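Learning to cook for one person

24/03/2019

When I moved to Braswood in January I did not know how to cook for one. At home we were eight people at every meal, and my mother measured the rice with an old steel glass, four times full, without looking. I tried to divide her recipe by eight. The mathematics was correct but the dal was terrible. A small quantity of dal burns very quickly, and half of a half of a spoon of turmeric is not a thing you can measure.

In the first weeks I ate mostly bread and boiled eggs. Then Prakash Reddy, who has the desk beside mine at work, looked into my lunch box and asked me if I was ill. He has lived alone for many years and he cooks every evening, even when he comes home late. He told me to stop making small food. Make the normal food, he said, and eat it on four days.

So now on Sunday I cook two big pots. One is always dal or sambar. The other one changes. Last week it was cabbage with coconut, today it is beans and potato, and it is on the fire while I write this. The rice I make fresh every evening, because old rice makes me sad, and it needs only fifteen minutes.

The shopping was also difficult for me. In the supermarket near my flat the spices come in very small jars and they cost too much. Ravindran Devadiga from my building sent me to Shetty, a shop two bus stops after the railway bridge. There I found curry leaves, good tamarind and the short red chillies which I know from home. I paid 1180 for everything on my first visit and I carried it up the stairs in two trips. The owner gave me a bunch of coriander without charge and asked from which village I came. I was happy the whole evening after this.

Some things I have learnt, for others who are starting the same life:

Buy one heavy pot before you buy three light ones.

Write the day on the box when you put it in the freezer. I ate a very old sambar in February and I do not wish to speak about it.

Onions can be fried in a large quantity and kept in the fridge. In the evening you take one spoon and half of the work is finished.

Do not eat standing at the sink. I did it for a month. Now I put a plate on the table, and I sit down, even if it is only curd rice.

My mother still does not believe that I cook. Every Sunday she asks me on the telephone what is in the pot and how many whistles I gave to it, and then she corrects the number. Next week I want to try her fish curry. She has promised to explain it slowly, but she says that the tamarind must be "enough", and I still don't know how much is enough.

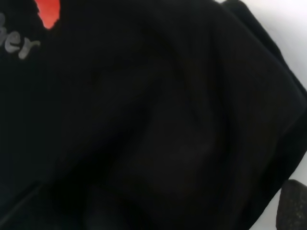

If the fish goes well I will write the recipe here with proper measures, in spoons and cups. If it goes badly there is always the cabbage.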